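4. Adjusting the Picture

This section covers brightness, black level, color and uniformity on the Gralden desktop display. Complete Section 3 (Stand and Cables) first. All adjustments are made with the joystick on the rear of the panel or through the Vilance utility.

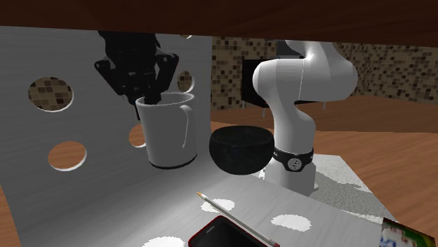
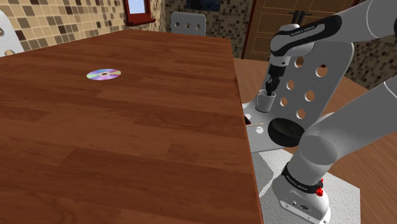
Figures 4-1 and 4-2. Rendered scenes: a white mug and a perforated gray panel (4-1); a compact disc on a wood-plank tabletop (4-2).

4.1 Before You Start

1. Turn the display on and let it warm up for 10 minutes.
2. Close blinds and switch off any lamp that shines directly on the panel.
3. Set the operating system to the native resolution of the display. Scaling may be left at any value.
4. Turn off night mode, adaptive brightness and any third-party color filter.
5. Open the on-screen menu and select Picture > Reset. Confirm with a long press.

CAUTION: Reset erases all user presets. Export any presets you want to keep (see 4.5) before confirming.

4.2 Brightness and Black Level

1. Select Picture > Preset > Standard.
2. Open the gray ramp from Tools > Test Patterns. The ramp has 11 steps, from black to full white.
3. Raise Black Level until the second-darkest step is just distinct from the darkest.
4. Lower Brightness until the white step is comfortable to look at in your normal room light.
5. Repeat step 3. The two controls interact, and a second pass is usually needed.

NOTE: If the two lightest steps merge, Contrast is set too high. Lower it one click at a time until they separate.

The maximum setting of the Brightness control corresponds to 300 cd/m². Settings near the maximum raise the panel temperature and are not recommended for all-day use.

4.3 Color Temperature

Three fixed settings are provided – Warm, Neutral and Cool – together with a User setting. Choose Neutral for general work. To use the User setting:

1. Select Color > Temperature > User.
2. Leave the green slider at its default position.
3. Display the mid-gray pattern.
4. Adjust red and blue until the pattern has no visible tint. Look away from the screen between adjustments.
5. Select Save. Changes that are not saved are lost when the display enters standby.

CAUTION: Do not hold suction-cup sensors against the panel. Use only sensors with a counterweight, and tilt the display back slightly so that the sensor rests flat.

4.4 Uniformity Correction

Uniformity correction evens out brightness between the center and the corners. It is on by default in every preset except Fast. Turning it on reduces peak brightness.

The correction table should be refreshed after every 700 hours of use. The counter is shown under Info > Panel Hours, and a reminder appears at power-on when the refresh is due. The refresh takes place in standby – do not unplug the display while the indicator is amber.

4.5 Exporting Presets

1. Connect the USB upstream cable to the computer.
2. Start the Vilance utility and select the display by serial number.
3. Select Presets > Export and choose a folder.

Exported files can be loaded on any display with the same model code. If the utility does not list the display, check that the cable is in the upstream port and not in one of the two side ports.

For problems not covered here, see Section 9, Troubleshooting.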